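Looking after a skin graft or flap site at home
Household tips
Feb 12, 2020

Most people go home from reconstructive surgery with two wounds: the place that was repaired and the donor site the tissue came from. The donor site is often the sorer of the two. These tips cover the house, the laundry and the kitchen. Your surgical team's instructions come first wherever they differ.

Before you go in

Move what you use every day to between hip and shoulder height. Mugs, kettle, medicines, phone charger, pet food. If the donor site is on the thigh or groin you won't want to squat to a bottom cupboard, and if it's on the back or forearm you won't want to reach for a top one.

Cook and freeze single serves in flat containers. A big casserole dish is too heavy to lift out one-handed.

Take up loose mats in the hallway and bathroom. Put a firm chair with arms in the room where you spend the most time. Low sofas are hard to get out of with a thigh wound.

Dressings

Pick one clean surface for supplies and keep food off it. Wipe it down with detergent and water, let it dry, then lay out a fresh towel. Wash your hands before opening anything and again once the old dressing is in the bag.

Leave the dressing alone between changes unless you've been told to check it. If it has stuck, don't pull. Ring the clinic and ask whether you can soak it off with saline.

Write the date of each change on a strip of tape and stick it to the supplies box.
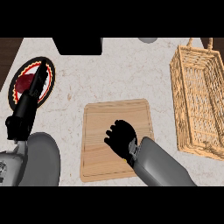

Leonie Ackermann wrote in to say that she kept her dressings in a lidded cake tin after a flap taken from her inner thigh, with the scissors taped inside the lid, and that loose cotton boxer shorts two sizes up were the only thing she could wear for the first 3 weeks. She also found a pillow between the knees made sleeping on her side possible.

Loose cotton is good advice for any leg site. Turn shorts inside out so the seam doesn't rub.

Washing

Ask whether the site can get wet, and when. Until then, wash at the basin with a flannel. A plastic stool in the shower recess is worth borrowing, provided it has rubber feet.

Blood and ooze come out of sheets best in cold water. Soak for 2 hours, rub in a little laundry soap, then wash as usual. Hot water sets the stain. An old towel under the leg saves the mattress.

Around the house

Don't carry full laundry baskets or lift wet washing until you've been cleared to. Sit down to peel vegetables. Raise the leg when you sit, if that was part of your instructions, with the heel supported as well as the calf.

Keep healed skin out of the sun. New graft skin burns quickly, so cover it with clothing even for hanging out the washing.

When to ring

Call the clinic the same day for spreading redness, a bad smell, fever, new swelling or a dressing that soaks through. If a flap turns pale, blue or dusky, or feels cold, ring straight away, day or night. Keep the after-hours number on the fridge.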